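A morning at Culuritz, Basenberg
19 Nov 2020

I'd been on the list for the Culuritz visit since before the summer, so when the email finally came I rearranged half my week and got on the early train to Basenberg (two changes, one very sad sandwich). There were only 3 of us in the group, all masked up, and I think that made it better than any open day I've been to. You could ask whatever you liked!

Culuritz used to be a packing firm, plain and simple. Orders came in, people picked them, people boxed them. Two years ago they started on a project called Tello, meant to hand the dullest bits of handling over to robot arms, and that's what I'd come to see. We got the arms first, in the long hall downstairs, working through small parcels behind a fence. They're slower than I expected and oddly soothing to watch. Every so often one would give up on a floppy bag and a light came on, and somebody walked over and sorted it out.

Upstairs is where the arms get their lessons, and I could have stayed there all day. It looks more like an office than a factory, with white walls, desks, a bit of greenery, and people on their feet handling things with grippers held in the hand. Most of them came up from the packing benches. They do a task the way they'd always have done it, only through a pair of black fingers, and the recordings go off to Tello.
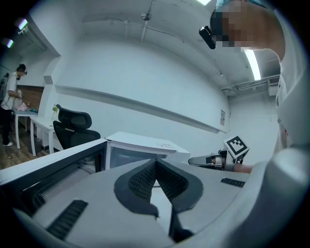

One of the team told us that her shoulders were grateful for the change and her patience wasn't, as picking up the same cup for an hour is harder on the head than packing ever was. She also said she'd like it in writing what happens to the job once the arms have learnt enough. Fair question, I thought, and our guide didn't dodge it: there are 17 people on the training side now, they're all on packing-floor contracts or better, and nothing is promised past next December.

The break room had a chart of tasks learnt so far, 564 of them, with "fold tea towel" crossed out and written in again. I asked about that and got a groan from the whole table.

We finished with coffee and a quick look at the Bredudico stand by the reception, which does the wrist supports they've been trying out. I tried one on, far too big for me. They're hoping to run another visit in spring, and I've already put my name down.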